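Nultix Grasp Planner

Nultix is the part of your robot's software that decides where to take hold of something and how firmly. We wrote it for people who handle all sorts of odd shapes in a day - tubes, packets, boxes - and would rather not teach each one by hand. It reads the wrist camera, picks a grip and passes the path to your arm's own controller.
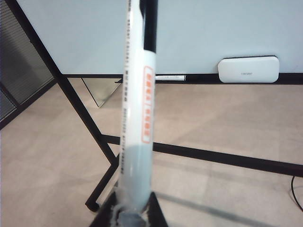

Can I change a grip it has chosen?
Open the grip in the editor, drag the fingers to where you'd like them and save, and the planner will use your version from then on.

The standard library comes with 2,854 saved grips, and you're very welcome to add your own (Nkechi Ekwueme on our support desk loves being sent new ones!). A second, fixed camera can be added from the same setup page, so the planner knows where the arm is as well as what it's holding.
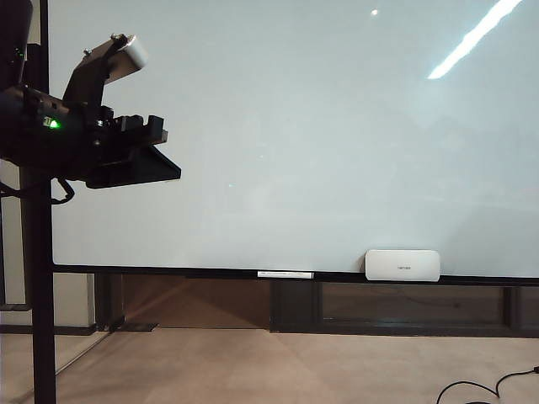
Arm and gripper from the fixed camera, whiteboard behind.

Trial licences run for 14 days.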